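3. The workplace and the planned change

3.1 Setting

The study was carried out at the Huvstead site of Vavuvska, a contract laboratory that checks small molded and machined parts for outside customers. Parts arrive in cartons, are looked at under magnification, and go back out with a signed sheet. In the year before the study the inspection room handled 2,565 orders. Most of them were small, and many came from a single customer, Praller, whose parts have to be turned and looked at from more than one side.

Before the change, the work was done entirely by hand. An inspector picked up the part, set it under the microscope, adjusted the focus, wrote down the result and put the part back in its tray. Inspectors worked seated for most of the shift. Neck and wrist pain came up in nearly every first interview, usually before we had asked about it.

Management announced on July 30, 2018 that the handling part of the job would be given to a robot arm. The reading of the result would stay with the inspectors. The announcement was short and left open who would set up the arm, who would stop it when something went wrong, and how the pay grades would be affected. These three questions run through all of our interview material.

3.2 The simulated cell

The arm was first tried out in simulation. Hui-mei Leung and Chun-hung Tai, both engineers at the site, built the virtual cell and ran it on a screen in the inspection room during working hours. Inspectors could walk over and watch, and from October on they were asked to write remarks in a shared notebook. By the end of the trial the notebook held 100 remarks. We coded all of them (see Section 4).

The simulation included more of the room than the task needed. Shelving and boxes were modeled along with the arm. Tai told us he had wanted people to see the arm in a room and not on a blank background. Several inspectors said that this made it easier to judge how much space the arm would take up, and two of them changed their minds about where a person could safely sit.

The notebook also shows a gap between the two groups. The engineers talked about reach and cycle time. The inspectors wrote about where the tray would go, who would wipe the stage, and what a part looks like when it has been gripped too hard – a point that the first version of the cell did not deal with at all. Sum-yee Kong, the longest-serving inspector in the group, wrote more remarks than anyone else. Most of hers concerned the order of steps, which she felt had been copied from the written procedure and did not match how the work was done.

Figure 2 shows two views from the simulated cell. 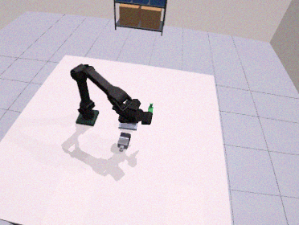
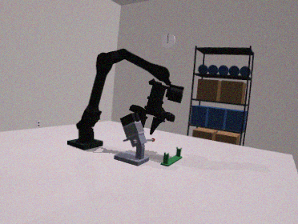 Figure 2. Views from the simulated cell, each with the black arm and its gripper pointing down. First view: the arm over a white mat on a tiled floor, with a flat gray plate under the gripper. Second view: the arm on a pale tabletop, with a gray microscope-like device in front of the gripper and a green stand to the right of the device.

3.3 Changes in tasks and roles

When the interviews were repeated, the inspectors described their work in different terms. Pao-chu Shih spoke of "keeping an eye on it" where she had earlier spoken of "doing parts." She had less pain in her wrist and found the afternoons longer. Hsin-yi Yen had taken on the job of writing the handling steps for new part types and was the only inspector who did so regularly. She was still on her old pay grade at the time of the second interview.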